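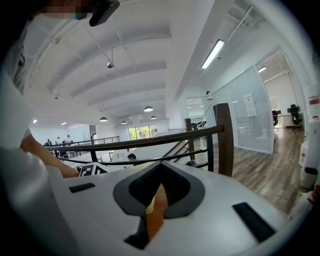
Issue 44

Dishwasher stops mid-cycle, Fomel under-counter model
Status: resolved
Opened: May 2023

Okay, so this is my running log on the Fomel in the Ekthorpe break room. I'm pasting in my notes more or less as I wrote them, so excuse the rambling!

First report: someone left me a sticky note saying the dishwasher "gives up." I loaded it with mugs, ran the quick wash, and sure enough it filled, swished around for a bit and then sat there with the rinse light blinking. I turned it off and on again (of course I did) and got the exact same thing. The blink pattern is 2 short, a pause, then 2 short. The booklet says that means slow drain, which could be half a dozen things, so thanks a lot, booklet.

Checked the filter. Gross, but not blocked. I rinsed it anyway, along with the spray arms, and pulled a cherry pit out of the lower one. I was very proud of that cherry pit. It made no difference at all.

Next I pulled the unit out to look at the drain hose. There's a high loop back there that somebody tied up with string in November, when the sink was replaced, and the string had slipped. The hose was sagging behind the cabinet and had a nice sharp kink in it. I straightened it, put a proper clamp on it, pushed everything back and ran the long cycle. It got further this time, all the way to the final rinse, and then blinked at me again. So the kink was a problem, just not the whole problem.

Called Fosia support, they handle the warranty for Fomel. I was on hold for more than 20 minutes, but the person I got was great and asked whether the hose goes into a garbage disposal. It does! Apparently new disposals ship with a plastic plug in the dishwasher inlet, and you have to knock it out. Ours had been knocked out, sort of. Half of it was still hanging there like a little trap door, catching every bit of food that came along.

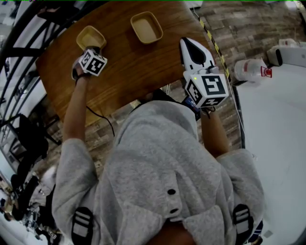

Can I just run the disposal before each load and skip taking the hose off?
Running it first clears the disposal itself, but a leftover piece of plug in the inlet will still catch food, so the hose needs to come off once to get it out.

Back to the log. I got the last of the plug out with needle-nose pliers and a flashlight in my teeth. Bucket under the hose, please, I forgot and wore most of it. New clamp came from Nanayakkara Hardware and fits fine; the old one was rusty and I tossed it.

Ran the quick wash, then the long cycle, then the quick wash again with a full load of lunch dishes. No blinking on any of them, and no puddle under the cabinet this morning either. I taped the blink code chart inside the sink door, next to the shutoff valve. Please scrape your plates, people.

Closing this one.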